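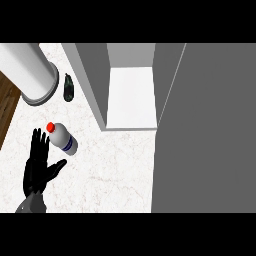

Tumik kitchen pack, trial notes
Last edited April 30, 2018

I've been trying out the Tumik pack from Ornden for most of April, and I rather like it! You get 100 simulated kitchen runs, all with a black robotic hand working over a marble worktop, seen from straight above.

What's in it
- 73 runs with bottles (the white one with the red cap gets plenty of outings)
- the rest are mixed items
- a small viewer, which opened first time on my old laptop

Licence is per seat and lasts 12 months. I'd have liked longer — the renewal price isn't on their site and I had to email for it.

Grumbles: the folder names are a mess. Anything starting "Chin" is the older hand model, and run 54 wouldn't load until I downloaded it again. The Laser add-on (depth readings, sold separately) I haven't touched yet, so don't go by me on that one.

To start, unzip the lot, keep the folders as they are and open the viewer from the top level. Marble veining looks lovely on high settings, but it does slow things down a bit.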